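Wiping down a white table or counter so it dries without streaks

Quick one, I get asked this a lot. Pale surfaces are the worst for streaks. Every swipe shows. Takes 10 minutes if the top is already clear, longer if you have to find homes for the mail first.

What you need

Two microfiber cloths, one for wet, one for dry. Old ones fine, as long as they never met fabric softener.
A spray bottle.
Dish soap, plain.
Warm water.
A plastic scraper or an old gift card.

Step 1. Clear everything off. All of it. No wiping around the fruit bowl, you'll get a ring.

Step 2. Dry pass first. Crumbs, dust, grit, all into your hand or the trash. Skip this and you're pushing mud around.

Step 3. Mix the spray. 250 ml warm water, two drops of soap. Two! Most streaks are leftover soap. My neighbor Oriana Urrutia was using a full squirt per bottle and wondering why her table looked foggy.

Step 4. Spray the cloth, not the table. Damp, not dripping. Start at the far edge and come toward you in straight overlapping lines. Circles look busy and leave swirls.

Step 5. Stuck bits. Lay the damp cloth on top, leave it a minute, then nudge with the scraper held nearly flat. Don't dig. Dried jam might need two rounds.

Step 6. Rinse the cloth and go over it again with plain water. Everybody skips this one. Dont.

Step 7. Dry cloth, right away, same direction. Flip to a fresh side when it starts to drag.

Checking it

Get down low and look across the top toward a window or lamp. Straight down you miss half of it. Then move a bit to the side and look again. A shadow and a smear can look pretty much alike on a light surface, so shift the lamp or your head. If the mark moves with the light, leave it alone.
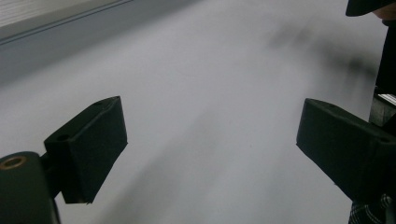
Pale, plain top with nothing set on it. Soft streaky look, dark blur at upper right.

Still cloudy?

Probably old product build up. Half white vinegar, half water, one pass, then plain water, then dry. NOT on marble or any natural stone, vinegar will etch it. For stone go back to step 3 and just do the rinse twice.

Greasy patch that keeps coming back: spot clean with one drop of soap on a wet fingertip, rinse, dry.

I do mine Tuesday after dinner and just a dry wipe the other nights. Wash the cloths hot, seperate from the towels or they pick up lint, and hang them to dry.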